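Student project report
September
By a second-year student, Department of Education, Sturkbridge

Learning letters at home before school starts

This project looked at how families in Sturkbridge and Bulitberg help children learn the alphabet in the year before they start school. I wanted to know which materials parents use and how often, and whether they begin with letter names or letter sounds.

I gave out 90 paper questionnaires through two nurseries and got 62 back. I also spoke to 15 parents for longer, mostly at pick-up time. The questionnaire had a page on books, a page on toys and games, and a blank space for comments, which most people left empty.

Books were the most common answer by a long way. Alphabet friezes came next, then magnetic letters on the fridge. Foam and wooden letters were mentioned less often, and several parents said they had been handed down from an older child with some of the vowels missing. 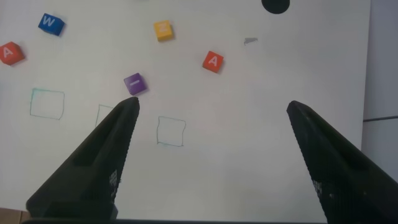
Parents in Bulitberg were more likely to teach the names first, usually with the alphabet song. In Sturkbridge more of them began with sounds. One of the nurseries there sends home the Drindalo sound cards, so this may explain the difference, but I did not ask about the cards directly and should have done.

Most parents started with the letters in the child's own name. Capitals were preferred at home even though both nurseries teach small letters first. Two parents said they had been asked to change this and had found it hard.

Sessions were short. A typical one lasted under ten minutes and took place after tea or in the bath.

The main weakness is the sample. Families who returned the form were probably the ones already interested in reading. I would also reword question four, as some people read "letters" as post.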